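Print this page | E-mail this page

Ullum Work Table, model 1431
Section 4: Setting the height and working position

Read Section 3 (Fitting the legs) before you start. The table top must be fully bolted down and the shelf must be empty.

4.1 Choosing a height

The legs have six height positions. Position 1 is the lowest and suits seated work. Positions 3 and 4 suit most people for standing work. If several people share the table, set it for the tallest. Shorter users can stand on the Nesham platform (sold separately).

4.2 Changing the height

1. Clear the table top.
2. Ask a second person to hold the far end.
3. Loosen the locking knob on each leg by one full turn. Do not take the knobs off.
4. Pull out the pin on the first leg, slide the leg to the new position and push the pin back in until it clicks.
5. Repeat for the other legs, working round the table in order.
6. Tighten all the locking knobs by hand.
7. Press down on each corner. If the table rocks, turn the foot under that corner until it stands firm.

CAUTION: Keep fingers clear of the leg sleeves while the pins are out. The top can drop suddenly.

Note: On tables fitted with Drasell castors, lock the castors before step 3 and leave them locked until step 7 is finished.

4.3 Checking your position

Stand at the table in the shoes you normally work in. Rest your hands on the top. Your elbows should be slightly bent and your shoulders level.

Small work tends to draw you in over the table. A short lean does no harm, but if you find yourself bent over for most of the job, raise the table by one position and try again. Move the work closer to the front edge before you change the height a second time.

Short sleeves are best for close work. Roll long cuffs above the elbow and tie back loose hair.

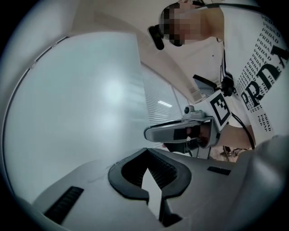
Fig. 6. Leaning over in short sleeves, head tilted.

4.4 Lighting

Place the lamp on the side opposite your working hand, so that your arm does not throw a shadow over the work. The Munteanu clamp lamp fits either short edge. Do not clamp it to the shelf.

CAUTION: Do not lean your full weight on the front edge. Maximum loads are listed in Section 6.

Check the locking knobs again after the first week of use.

Page last revised March 15, 2019

Print this page | E-mail this page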